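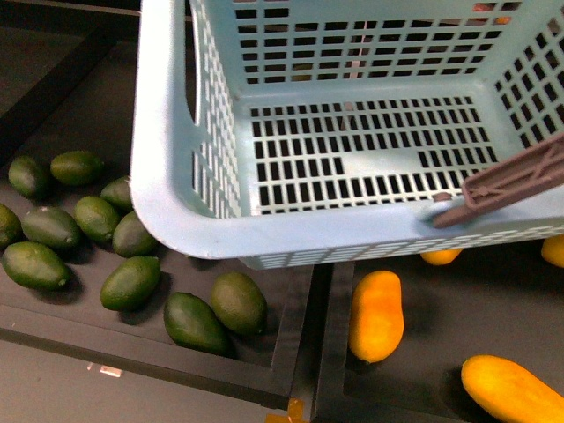 Light blue basket beside the tray of green fruit, produce corner.

Progress report to the Bramness fund, October
Prepared by Yu-ting Kwan, Limum food corner

In this period we continued the work on the produce corner. The shelves from Hamadent are paid and installed, and the fruit is now laid out in dark trays and bins. We spent 1,721 dollars of the grant. The invoices are attached in the second file.

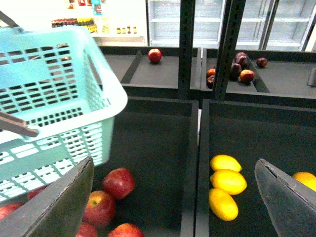
The baskets were the second item in our plan. We bought 44 of them, all with slots in the walls, so sand and leaves can fall out and washing is quick. Six were delivered with a damaged handle and the supplier has agreed to exchange them.

We also started the practice hour at Evangelista, in which new helpers learn to fill a basket for a family.

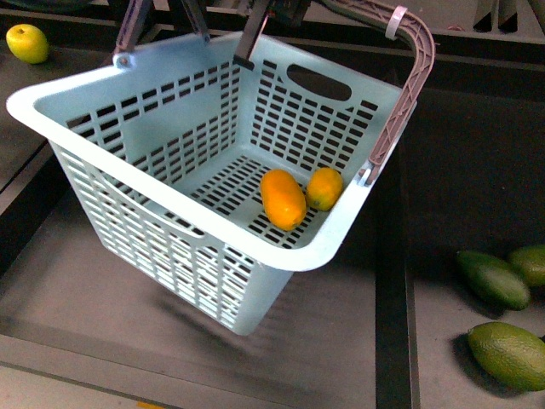 Up to 33 persons can join this training before winter. For it we prefer artificial fruit, as real oranges get soft after much handling. Still open are the price labels and a second table. I will send the costs of both with the next report.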